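抓取工位的料箱到底要不要定更换标准?吵了一周了,来问问大家

板块:协作机器人与自动化 > 规范与现场管理
回复 14 | 浏览 1,812

楼主 灰箱子

先说背景。我们组在做一份双料箱抓取工位的操作规范,内部叫 Stirkico 规范,目前是第二稿。机械臂从一个箱子里抓东西放到隔壁箱子,再抓回来,反复跑,统计成功率。物品是杂物,软的硬的都有,故意不挑规整的。

规范大部分条目没什么争议,急停、围栏、限速这些照着公司原来的安全文件抄过来就行。卡住的是三条:

一、料箱内壁磨损到什么程度必须换。
二、料箱用快速夹固定算不算合格,还是必须上螺栓。
三、物品清单多久重新核对一次,坏了的物品能不能继续用。

我的意见是第一条要写死,比如跑满 400 小时就换,不管看上去怎么样。同组另一位坚持“看状态”,说箱底花一点根本不影响。我跟他说,你的“花一点”和我的“花一点”不是一回事啊!换一个人值班标准就变了,那还叫什么规范。

先放个工位的样子,免得大家凭空想象。
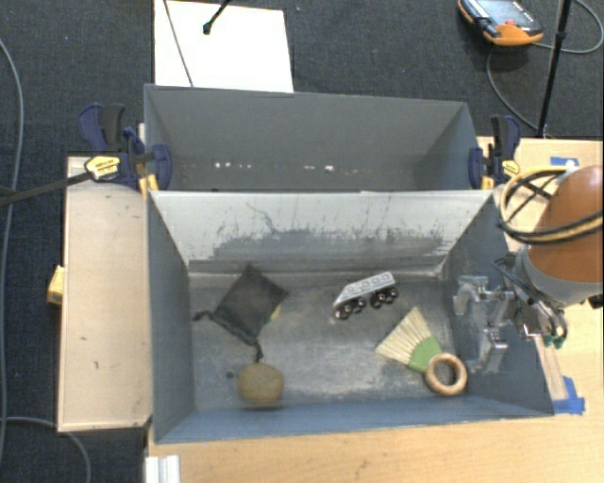
双箱工位,前箱里放着几件测试物

箱底那一片发白的擦痕就是争论的起点,后面那面箱壁上还有几道细的深色划痕,左边一条看着像裂纹,我没敢下结论。两个箱子交界的地方用的是杆式夹。想听听做过类似工位的朋友怎么写这几条,最好能贴原文,糙一点也没关系。

2楼 拧紧半圈

先抢个板凳。第二条我有话说。

我们厂的规定是:凡是机械臂会伸进去的容器,固定方式必须“不用工具拆不下来”。快速夹手一捏就松,按我们的规定直接不合格,没得商量。原因很简单,人路过碰一下,箱子歪了两毫米,你视觉标定还是老的,夹爪下去就怼箱壁上了。

你那几道划痕我不敢说是怎么来的,但要是我来审,第一句话就是问有没有碰撞记录。

3楼 早班没咖啡

楼上你那是产线,楼主这明显是试验工位吧?试验工位三天两头换箱子换布局,你让人家每次都打孔上螺栓,桌面半年就成蜂窝煤了哈哈哈

我们实验室也用杆式夹,用了好几年了。规范里写的是“夹具可用,开机前手推检查,箱体不得有可见位移”,再加一条桌面贴定位标记,箱角对不上标记就不准启动。我觉得够了。

4楼 拧紧半圈

“手推检查”谁推?推多大劲?我见过拿一根手指头戳一下就签字的。

你要是写“用推力计在箱沿中点施加多少牛,位移不超过多少”,那我认,夹子也可以认。写“手推”等于没写。

5楼 早班没咖啡

行吧,这个我服一半。推力计我们还真有一个,在抽屉里睡觉呢。但每天开机推一次有点过了,每周一次,另外每次动过箱子以后推一次,这样总可以吧?

6楼 灰箱子(楼主)

回 4 楼和 5 楼:这个思路好,我准备把第二条改成“允许使用夹具,须满足推力测试”。测试频率先按 5 楼的来,每周五早上跟标定验证放一块儿做,省得多开一张表。

碰撞记录这事我去查了控制器日志,力矩超限的报警有,但日志里不记是碰了箱壁还是抓东西时压到箱底。所以 2 楼问得我有点心虚……规范里看来得补一条:每次报警停机,操作员要写清楚接触位置。

7楼 Gelach搬砖

来说第一条。我站楼主同组那位,看状态。

按小时换我试过。我们在 Gelach 那边的站点一开始写的就是 400 小时一换,结果有的箱子一直抓毛绒和布料,时间到了跟新的似的,扔了可惜;有的箱子专门抓金属件,还没到一半底面就花得不像样了。小时数跟磨损对不上,你写死了也只是好看。

后来我们改成拍基准照。新箱子装上拍一张,以后每周同机位同光照拍一张,两张并排看。箱底擦痕面积超过一个比例就换。比例我就不说了,各家相机不一样,抄过去没意义。

8楼 灰箱子(楼主)

拍基准照我喜欢!不过我还是想留一个小时数的上限。看状态可以提前换,但到了上限无论如何都换,两个条件先到先算。不然就会出现“再撑一周吧”,撑着撑着一个季度过去了。(别问我怎么知道的)

9楼 半吊子视觉

做视觉的插一句,你们在讨论箱子结不结实,我在意的是背景。

灰箱子底面磨白以后,深度相机和分割模型看到的东西都变了。深灰底上一块雾白的擦痕,在某些光照下模型会当成一个扁平物体去抓,夹爪就对着空箱底下去,又蹭一道,擦痕更白。这就是个越滚越大的循环。

所以换箱标准里我建议加一条跟外观无关的:空箱误检测试。箱子清空,让系统跑检测,连续跑一批,报出来的“物体”必须是零。有一个就停,先擦,擦了还有就换。我们一批跑 526 帧,这个数没啥讲究,就是当时存了那么多,后来大家懒得改。

10楼 Gelach搬砖

9 楼这个比我们的拍照法靠谱,直接测了你真正关心的东西。偷走了。

但我补一句,空箱测试不能替代看裂纹。模型不管箱子裂不裂,裂了该漏还是漏,该崩边还是崩边。楼主左边那条如果指甲刮过去有台阶感,建议别等规范了,直接换掉。

11楼 不写文档会死

我是专门写规范的,看完一圈说点格式上的,不中听的地方多包涵。

你们每个人的条目里都同时混着“要求”和“做法”。“箱体固定后位移不超过 X”是要求,“每周用推力计测”是验证方法,“用杆式夹”是实现手段,三个得分开写。混一起的后果就是以后有人换了一种夹具,整条作废,又要开会。

我在 Rowlands 项目上改过一份类似的,原稿 431 条,里面一大半是“注意”“尽量”“适当”。改完以后这几个词一个都没留。你们也可以搜一下自己的稿子,看见“适当”就问一句,多少算适当?答不上来的就删掉或者补数。

12楼 早班没咖啡

“适当”这个词我们的稿子里估计能搜出一屏幕,不敢搜。

第三条怎么没人聊?物品清单。楼主箱子里那个小刷子,毛会不会掉?软袋子的绳子会不会卷到夹爪连杆里?我们就遇到过带绳的东西缠在手指关节上,臂往回一抬,半箱东西跟着起来了,那叫一个壮观。后来规范里写:带绳、带链的物品,自由端长度有上限,超了就打结或者剪短。

还有那个圆的棕色的,是石头还是土豆?要是土豆的话你们多久换一次啊,我闻过放了两周的……

13楼 灰箱子(楼主)

12 楼你这个提醒好,绳子长度我们完全没写,马上加。袋子的绳头打了结,但那是随手打的,不是规范要求的,换个人补货可能就没结了。

圆的那个问题先记下,清单上一栏写“不规则硬质物”,确实写得太糊弄了。我打算给清单加三列:材质、是否会变质、报废条件。会变质的一律写更换周期,或者干脆用仿真的代替。刷子的报废条件写“掉毛或毛束松动”,小车的写“轮子缺失或卡死”。

关于 11 楼说的要求和方法分开,我试着把料箱这一节重写了一下,大家帮忙挑刺:

5.1 要求:料箱固定后,在规定推力下箱沿位移不得超过限值。
5.1 验证:推力计,箱沿中点,每周一次;料箱移动或更换后加测一次。
5.2 要求:空箱状态下,检测系统不得输出任何物体。
5.2 验证:清空料箱,按规定帧数连续检测,结果归档。
5.3 要求:料箱内壁不得有裂纹、崩边或可触及的台阶状划痕。
5.3 验证:目视加指触,断电挂牌后进行;与基准照片对比。
5.4 要求:累计运行时间达到上限的料箱必须更换,无论 5.1 至 5.3 结果如何。
5.5 要求:每次因接触报警停机,须记录接触位置、当时抓取的物品及处理人。

限值和上限的数还空着,等我们自己测一轮再填,不想拍脑袋。

14楼 拧紧半圈

5.3 里“断电挂牌后进行”给个好评,好多人伸手进箱子摸的时候臂还带着电,看得我心惊肉跳。

5.1 再改一处:写清楚两个箱子是分别测还是当一个整体测。你这个两个箱子挨着,夹子夹在交界处,推前面那个,后面那个可能跟着动。我的建议是分别测,而且两个方向都推。

另外 5.4 我保留意见,7 楼说得有道理,没坏为什么要扔。

15楼 Bovetdale来的

潜水好久了冒个泡。我们这边再补一个很容易漏的:线缆和桌面杂物。规范里光管箱子里面,箱子外面没人管。夹爪上的软管和线缆每次姿态变化都在甩,桌边要是放着夹具的长杆、木条之类的,迟早钩上。

我们写的是“机械臂最大活动范围内,除清单所列固定装置外不得放置任何物品”,然后附一张俯视图,允许放的东西全标在图上。检查的人拿着图对,不用动脑子。刚推的时候大家骂得很凶,二月份审核那次倒是一条都没被开。

16楼 灰箱子(楼主)

14 楼:分别测、两个方向,收到,已改。5.4 你和 7 楼都反对,那我把这条标成“待定”,换下来的箱子先不扔,拿去跑 5.2 看看还能不能过。要是大多数都能过,我就认输,把小时数删了。

15 楼:俯视图这个我要了,第三稿单开一节写工位周边。我们桌上那几样东西正好趁这次过一遍,该进图的进图,该收的收。

第三稿改完我贴上来,到时候欢迎继续骂。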